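Skarngate Community Help > Desktops and Upgrades

Removing the processor from an older desktop board without bending anything
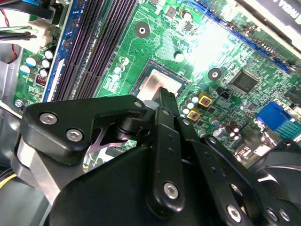

Posted by Usa Sukprasert

I have an old desktop with a green motherboard and I want to take the processor out and move it to a second board of the same model. The cooler is already off and the metal top of the chip is exposed. The graphics card is still in its slot and the power supply cables are still plugged in at the board.

Three things I would like to know before I go further.

Can I do this with the board in the case, or does it have to come out first? The memory slots are close to the socket on one side and there are small capacitors in between, so there isn't a lot of space for fingers.

Do I need to remove the graphics card? It was hard to get in and I would prefer to leave it.

What should I use to clean off old thermal paste? I have paper towels and window cleaner in the house, and I can go to the store if neither of those will do.

The machine is a Trekmont tower from a small office. It ran fine when it was last used in February. The replacement board was $219 and I can't return it once the seal is broken, so I'd like to get this right the first time.

3,771 views

fanheader_two
Member, 152 posts

You can leave the board where it is. I have swapped a lot of these in the case and the only real difference is how far you have to lean over. Lay the tower flat on its side on a table so the board faces up. If it is standing upright, the chip can slide out of the socket when you release it, and you don't want it landing on the pins or on the graphics card.

Shut down, switch off at the back, pull the power cord, then hold the power button in for a few seconds. Touch bare metal on the case before you touch anything on the board, and do it again if you walk away and come back.

The graphics card can stay if you can reach the lever or latch on your socket without pushing against the card. On some boards you can't, and then it has to come out. Look for the small clip at the end of the slot before you pull. If the card was hard to get in, it was probably catching on the bracket at the back of the case. Loosen the bracket screw fully and it should lift straight up.

To take the chip out:

Find the lever beside the socket. Press it down a little, move it sideways until it clears its hook, and let it rise. Keep a finger on it so it doesn't spring up.

If your socket has a metal frame over the edges of the chip, open that next.

Note which corner of the chip has the small triangle and which corner of the socket it matches. Take a picture with your phone.

Hold the chip by two opposite edges and lift straight up. Don't rock it. If it won't move, stop and check that the lever is all the way up.

Set it down in the plastic tray from the new board or on something antistatic, with the contacts not touching anything.

On the new board it should drop into place under its own weight. If you feel you need to press, it is turned the wrong way or a pin is bent.

Dale in Varncombe
New member

Just use rubbing alcohol. I use the 70 percent from the drugstore and a coffee filter and never had a problem. Don't use the window cleaner.

Also blow the dust out while you're in there.

nilsuwan_repairs
Trusted helper, 300 posts

Agree with most of the above. A few additions.

Clean the top of the processor before you release the lever, while the socket is still holding it. Once it is in your hand it is much easier to get paste on the underside. Put a little alcohol on the cloth and none on the board. Wipe from the edges in toward the middle so the paste doesn't get pushed over the side. 70 percent works, but 90 percent or higher dries faster and I would buy that if the store has both.

The capacitors between the socket and the memory slots are the parts I would watch. They stand up from the board and it is easy to catch one with a sleeve or a knuckle. Take the memory out first if you have any fitted and you'll have more room on that side.

Since you are replacing the board, the graphics card and every cable have to come off at some point. You may as well do it at the start. Put the screws in a cup and keep the motherboard screws separate from the rest.

Before you open the new board, check that its model and revision match the old one. Same model with a different revision can need a newer BIOS for the same processor. The revision is usually printed near an edge or between the slots.

Usa Sukprasert

Thank you. The revision is the same on both. I'll take the card out first and clean the chip while it is still locked down. Is it normal for the lever to need a fair amount of force?

nilsuwan_repairs

Some resistance at the start, yes. It should get easy once it clears the hook.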